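Adavon bin cell: setup and upkeep notes

Last big edit: 2022-07-05

Hi! I'm Baiba Zariņš and I look after the picking cell we call Adavon. This readme started as a page of scribbles taped inside the cabinet door and it has grown every time something went wrong. It covers how the bin is mounted, how to get the cell back into shape after somebody has moved things (somebody always moves things), and what to check on the arm. The picking code has its own readme in the Kao repo, so don't look for it in here.

What's in this folder

setup.txt is the short checklist, good for printing.
bin_pose.yaml has the current bin position. Please don't edit it by hand, the calibration script writes it.
jovosora/ holds the calibration script and its plots.
log.txt is the maintenance log. Newest entries at the top, please!
old/ is stuff from before we moved benches in January. I keep meaning to delete it.

Before you touch anything

Stop the running program, park the arm at the home position and set the pendant to manual. Hang the pendant on its hook where you can see it. If you're going to have your hands in the bin, the drives are off. I know it takes a minute to bring them back up, and I still want them off.

Mounting the bin

The bin has two compartments with a sloping divider between them. The bigger compartment goes at the front, on the operator side, and that's where we pick from. The back one is the drop side. If you put the bin in the other way round everything will look fine until the first approach move, and then you'll hear it.

Two bar clamps hold it, one on each side near the divider. Get both of them loosely in place first, then push the bin up against its stop, then tighten a bit on the left, a bit on the right, and back again until they're snug. I used to crank down the left one completely before starting on the right, and that pulled the bin 8 mm off to one side. The script did notice, but only after I'd spent a whole afternoon blaming the camera.

Snug means you can't shift the bin with one hand. It doesn't mean as tight as you can get it! These walls bow in if you overdo it, and then the gripper has less room at the sides than the collision model thinks it has.

Keep the handles pointing up. With the handles sideways they eat into the clearance for the hose, and I'd like the hose to last.
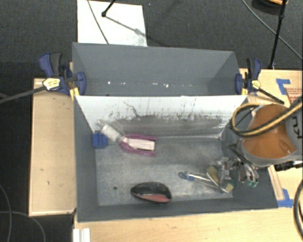

Adavon with the gripper down in the front compartment, clamps on both sides by the divider.

Recalibrating

Any time the bin has been off the bench, or a clamp has been loosened even a little, run the Jovosora script again. It moves the arm through 7 poses and takes a picture at each one. Empty the bin first and wipe the floor of it, since crumbs of packaging confuse the fit more than you'd expect.

When it finishes you get one number for the error. Under 1 mm, go ahead and save. Over that, run it once more before you start taking things apart (I've had a bad first run after a cold start and a perfectly good second one). If it's still over, check the clamps, then the camera mount, then come and find me.

If the script stops partway with "no corners found", it's the lights nine times out of ten. Glare off the divider is a real pest. Switch off the lamp nearest the bench and try again.

Scuffs on the divider

People ask about these a lot. The lower half of the divider is covered in dark smudges and little streaks, and there's a thin crooked scratch coming down into them from the upper left. We live with it. Please don't go at it with solvent or a scouring pad! A soft cloth with soapy water is plenty, and whatever doesn't come off with that can stay. If you find a new scratch you can catch with a fingernail, write it in the log along with the program that was running.

Same goes for the floor of the front compartment, which is pretty worn. Cosmetic wear is fine. A crack is not fine, and we have a spare bin on the Vakasside shelf for exactly that.

The hose bundle

My least favorite part of the whole cell. The hose needs enough slack to follow the wrist all the way round, but every extra bit of slack is one more loop to snag on something. After any change to the gripper, step the arm slowly through its full range in manual at low speed and watch the hose the entire time. Don't watch the gripper, it's tempting, I know.

Things to look for: rubbing where the bundle crosses the orange cover, any flat or shiny spots, and a loop that drops low enough to reach a clamp handle.

Gripper check

Every 600 picks, or whenever it sounds different:

- open and close it all the way with nothing in it
- wiggle each finger by hand with the drives off
- look for tape and label bits stuck in the links
- check the thin cables for kinks
- zero the counter

Label bits are the big one for us. Anything with a paper label will leave some behind sooner or later, and tweezers work better than compressed air, which just pushes them in deeper.

After a repair, do 100 slow picks with somebody standing by before you let it run alone. I've skipped this once. See the log.

Still to do

Marks on the bench for the bin corners, better than the ones we've got
Longer strap for the pendant
Write down the torque for the gripper flange screws, it's on a sticky note on my monitor right now
Clear out old/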